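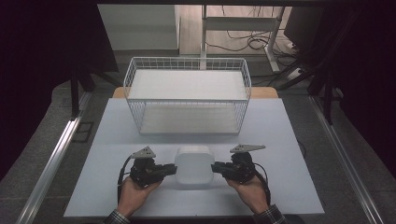
Week 4: Learning from hand-held gripper demonstrations

Last time we looked at teleoperation, where a person steers the robot's own arms from a distance, and I promised we would come to the cheaper cousin. In the hand-held approach the demonstrator simply holds a pair of grippers, one in each hand, and does the job at a table. The robot is not needed until much later, and that makes the whole business a good deal quicker to set up.

Our running case is the Kerus study, which you will find in the reading pack under Heromora. The objects are plain ones, a white wire mesh basket and a small white rounded cube, and I would ask you not to be put off by how simple they look. White on white is hard for a vision model, and wire mesh is harder still, as the background shows through the sides.

What was recorded

The team kept 2,809 demonstrations after checking and threw out 201, mostly for lost tracking. Each one stores the camera view, the position of both grippers and how far the fingers are open. Please keep the last of these in mind — it is the one students forget when they write their own loaders!

How the policy was trained

The method, called Frota, predicts a short run of gripper movements from the latest view, carries out the first few and then predicts again. Movements are written relative to where the gripper is now, so the same data can be used on arms mounted at a different height. We shall work through the sums together in the lab.

The result to remember

With only 38 demonstrations the policy reached for the cube sensibly but closed its fingers too early. With the full set it managed almost every trial on the familiar table, and did noticeably worse once the table covering was changed. Have a think about why before the seminar, and bring a rough sketch of a test that would check your idea.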